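The Reading Bench
Home Stories Essays Back Issues Submit About
Search this site Go

Unclaimed

Posted 9/26/22

Intake

The lost property office of the Farkero bus line was in the back of the Sarnham depot, between the drivers' toilets and a room where they kept the road salt. I started there the winter after my divorce. The woman who trained me had been in the job since 2000 and was retiring to live near her son. She gave me two days.

The first day was intake. Drivers brought things in at the end of a shift in a gray plastic tub. You wrote the item in the book, with the route and the date, and tied on a paper tag with a number. Wallets and phones went in the safe. Food went in the trash. Umbrellas went in a barrel and were not written down at all, which bothered me.

"You'll get over it," she said.

The second day was release. People came to the window and told you what they had lost, and you were not supposed to help them. If a man said he had lost a hat, you waited for him to say what kind of hat. She told me that most people can't describe their own things. They know the thing when they see it, but when you ask them the color of the lining they look at the ceiling.

"So what do you do?" I asked.

"You wait. They get one thing right eventually. A button or a smell. Then you go get it."

She left me her cushion for the chair and a list of phone numbers, half of which no longer worked.

The Shelves

Things were kept for six months. Each February and each August a truck came from the charity shop on Talen Street and took whatever was past its date. There were over 400 tags on the shelves when I started, and I read all of them in my first week. It was a slow week. There was ice on the river road and two of the routes weren't running.

I learned that nearly everything left on a bus is one of a pair. Gloves mostly, but also boots, earrings, a crutch, one half of a walkie-talkie set. I got to know which routes lost what. The hospital route lost reading glasses and get-well cards. The college route lost chargers. The long route, out past the reservoir to the housing on the far side, lost children's clothes, and it lost them in both directions.

My daughter was living with her father then. It was an hour by the same long route. She was eleven and had stopped wanting to talk on the phone, so I rode out on my days off and we sat in a noodle place called Huỳnh, two doors from the stop, and did her math homework. She liked it there because the owner let her fill the sauce bottles. I would have sat in a parking lot.

"What's the best thing you have right now?" she asked me each time. She meant on the shelves.

I saved them up for her. A trumpet mouthpiece. A jar of foreign coins. A wedding speech written on the back of a gas bill, with the word PAUSE in the margin in three places. She wanted to know if the man had given the speech anyway, and I said I didn't know that it was a man. She thought about that and wrote down the answer to a fraction.

"It's a man," she said.

The Window

In April a woman came about a child's jacket. She had a good coat on and no bag. She said it was cream colored with cartoons on it and had a yellow zipper, the chunky kind.

That was more than anybody ever gave me. I went back and looked. I knew we had one that sounded like it because I had tied the tag on myself - number 1454, long route, evening. I brought it out and put it on the counter.

She didn't pick it up. She looked at it for a while and then she asked how long we kept things.

"Six months," I said. "But it's yours. You can just sign."

"What happens after six months?"

I told her about the truck and the shop on Talen Street. She nodded. She asked if the shop was a nice one. I said it was all right, that they washed things and put them on proper hangers.

"Then could you leave it where it was?" she said.

There was no line in the book for that. The book had a column for the owner's signature and a column for the truck. I said I could leave it where it was.

She thanked me and pulled the zipper up on it, all the way to the collar, and went out through the waiting room. The bus she got on wasn't the long route. I stood there with the jacket for some time. It was a size 4. I wanted to ask somebody about it, but there was only the man who looked after the salt, and he had his radio on.

I put it back on the shelf. I never found out anything else. I have made up reasons since, good ones and bad ones, and the good ones take more work.
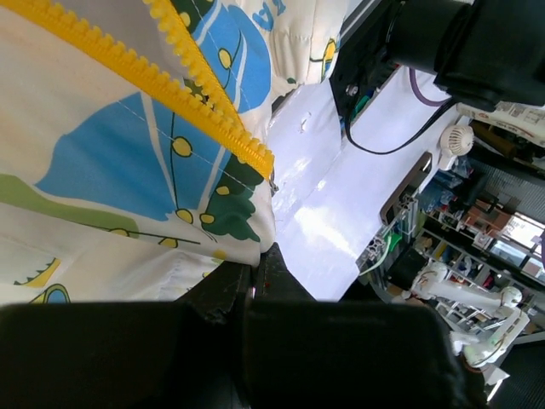
The Truck

When the truck came in August I had everything boxed by the door. The driver liked it done that way. He went down the list with a pencil, and when he got to the jacket he asked where it was, and I said it had been claimed.

It was the only time I wrote something false in the book. I signed in the owner's column with a squiggle that could have been anybody's.

I kept it in the drawer under the window with the spare tags. I'm not sure what I was keeping it for. If she came back she would have to describe it, and she would get it right, and I'd have it there. I kept it through the next winter. By then my daughter was riding the long route in by herself on Saturdays and sitting behind the counter with me, reading the new tags out loud.

She found it, naturally. She opened every drawer in any room she was in.

"This doesn't have a tag," she said.

I told her the story. She listened to the end with the jacket in her lap, running the zipper down and up.

"She wanted another kid to have it," she said.

"Maybe so."

"She asked you if it was a nice shop."

"She did."

"So you did it wrong," my daughter said. She wasn't being mean about it. She said it the same way she'd tell me I had forgotten to carry the two.

She took a tag out of the box and wrote the old number on it, and tied it through the zipper with a double knot. The truck was due that month. We put the jacket in the first box, on top, and she asked the driver if he could please carry that one flat.

Comments (3)

marshlight: I did this job for a school district, not buses. The umbrella barrel is real.

pat_in_the_back_row: Wanted one more scene with the woman but I suppose that's the point. The fraction line made me laugh.

oldroute9: My mother would have taken the noodle place over the parking lot too. Is there more by this writer on here? The search doesn't bring anything up.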